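A day at the Zodholm open labs

I had been meaning to go to the Zodholm open labs for years, and what finally pushed me on to the train was a row over lunch (a friendly one, mostly) about whether half of what gets published can be believed. My side of the table said the trouble was money. The other side said it was careless statistics. Zodholm had put "How we check our own work" at the top of its programme for the June open day, so it seemed only right to go and hear what they had to say for themselves.

The place is a good walk from the station, uphill, past a very nice bakery that I recommend for the walk back. At the desk they give you a paper badge, a map and a booklet of 159 pages, which I carried about all day like a schoolchild and have since read nearly all of on the bus.

The first talk was in the big lecture room and was given by the people who run the Kallel scheme. Under Kallel, a group must write down what it expects to find, and how it will test it, before any results come in. The plan is lodged with the library and can't be changed quietly afterwards. I'd heard of this sort of thing but had never seen one of the plans, and they passed a few round. They are wonderfully dull! One had a page and a half on what would count as a missing reading.

Someone behind me asked whether it slowed people down, and the speaker said yes, quite a lot, and that the younger staff minded less than the older ones. I liked her for saying so.
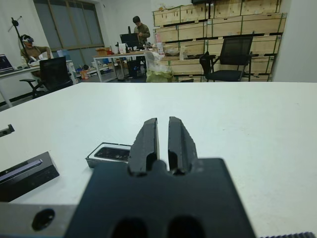 Who pays, and who gets to see

After coffee came the session I'd really come for, on funding. Zodholm gets part of its money from public grants and part from a trust called Nidulham, and there was a frank half hour on what each of them asks for in return. Nidulham wants every finished study put out in full, including those that found nothing at all. The public grants, oddly enough, were described as the fussier of the two about headlines and the more relaxed about data. I had expected it the other way round and I'm still turning it over.

They put up the rules on a slide. A repeat study can be asked for by anyone in the building, it must be done by a group with no share in the first one, and the result goes on the same web page as the original, in letters the same size. Of 21 repeats finished so far, 2 had gone so badly that the first paper was withdrawn. There was a bit of a silence at that, and then a lot of hands went up.

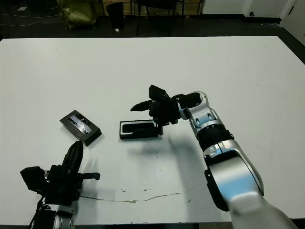 My own question was whether a minister's office had ever leaned on them to hold something back. The answer was careful and went on for a while, but what I took from it was that nobody rings up and says "don't", they simply ask for one more review, and then another, until the moment has passed. I wrote that down on the back of the map.

Lunch was soup and very good bread. I shared a bench with a retired chemist and her sister, who had come for the gardens and stayed for the arguments, and we agreed that the afternoon programme was too full. I had to choose, so I missed the tour of the archive and went to hear about Iyer instead.

Iyer is their shared store for raw results. The idea is that a stranger should be able to open a folder and work through the sums again without writing to anyone. It holds 500 sets so far, and we were allowed a go on the terminals. I picked one on soil acidity and got lost on the third page of notes, though the lady beside me sailed through hers.

Tickets are free but you do have to book, and the last tour leaves earlier than the leaflet says. Bring a jumper for the lecture room.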